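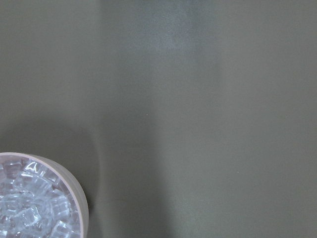

Photo: Edin Krasniqi

How to measure drinks properly at home

Most home-made cocktails that taste wrong have been poured by eye. A sour with a bit too much lemon is hard to drink, and one with too much syrup is worse. Measuring takes a few seconds and means you can make the same drink again next week.

What you need

A jigger with two ends. In Britain the usual sizes are 25 ml and 50 ml.
A measuring spoon that holds 5 ml, for syrups and strong liqueurs.
A small jug with a lip.
Kitchen scales, if you want to check your jigger.
A cloth.

Step 1: Check the size of your jigger

Sizes are often stamped on the side, but plenty of cheap jiggers have no marking at all, and American ones are sold in ounces. Put the jigger on the scales, set them to zero and fill it with cold water to the brim. One gram of water is one millilitre, near enough for drinks. Write the figure down and keep it with your recipes.

I bought one from Cinby that was sold as 50 ml and held 45. It still gets used, but I add a 5 ml spoon to each measure.

Step 2: Find the fill line

Some jiggers are meant to be filled to the brim and others to a line inside the cup. Check before you start. On a wide, shallow cup a small gap at the top can be several millilitres, so tall narrow ones are easier to pour accurately.

Step 3: Practise with water

Lay down paper or an old towel and have a few goes. Hold the jigger level between finger and thumb, close to the glass. Pour from the bottle in a steady stream until the liquid reaches the top, stop, then tip the jigger over in one quick movement. A slow tip makes the liquid run down the outside.

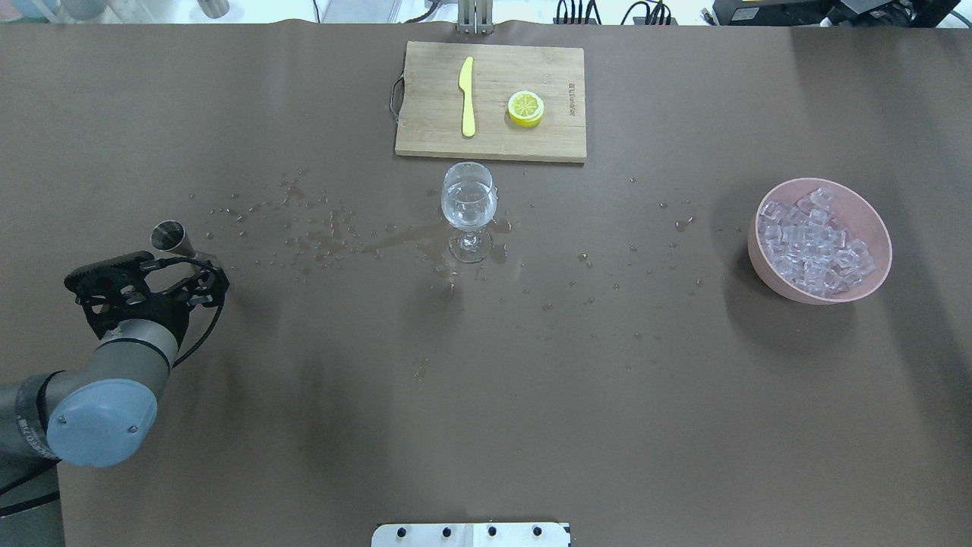 Step 4: Pour in the right order

Start with the cheapest ingredient. If you slip with the lemon juice you can throw it away and begin again. Spirits go in last, and ice after that.

Step 5: Rinse between ingredients

Syrup clings to the cup. Rinse the jigger after anything sticky or creamy and shake it dry, or measure the spirit after the syrup and let it carry the rest out.

Making a larger batch

Multiply each amount by the number of drinks and use the jug. For 19 guests, work it out on paper first. Leave out the fizzy ingredients and add them glass by glass. Citrus should go in no more than 2 hours before serving.

Thanks to Todor Janevski for the tip about narrow jiggers.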